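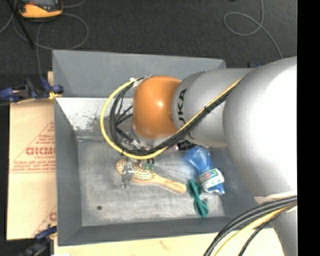 Enlever les cheveux et le calcaire d'une brosse à cheveux sans abîmer le coussin ?

Bonjour à tous. J'ai une brosse à coussin que j'utilise chaque jour depuis mars. Chez nous l'eau est très calcaire et il se forme une poudre grise entre les picots. J'ai déjà essayé avec un peigne, mais je casse les cheveux en petits morceaux et ils restent au fond. Est-ce que je peux laisser tremper la brosse entière dans l'eau chaude ? Le coussin a un petit trou au milieu et j'ai peur que l'eau entre dedans. Merci d'avance pour vos conseils.
Brolurura – 6/1/23

Nwosu
Non, ne trempez pas la brosse entière. J'ai fait cette erreur une fois et l'eau est restée dans le coussin plusieurs jours, avec une odeur pas agréable. Je procède ainsi : je coupe les cheveux en lignes avec des petits ciseaux fins, puis je les soulève avec une aiguille à tricoter. Après, je mets deux gouttes de shampooing dans un bol d'eau tiède et je frotte seulement les picots avec une vieille brosse à dents – les picots vers le bas, toujours. Pour le calcaire, un peu de vinaigre blanc dilué, 10 minutes, pas plus. Il faut rincer vite et poser la brosse sur une serviette, picots vers le bas, toute la nuit. Si le manche est en bois, je conseille de l'essuyer tout de suite.

Stunex56
moi je la passe au lave-vaisselle, jamais eu de problème. mais la mienne est tout en plastique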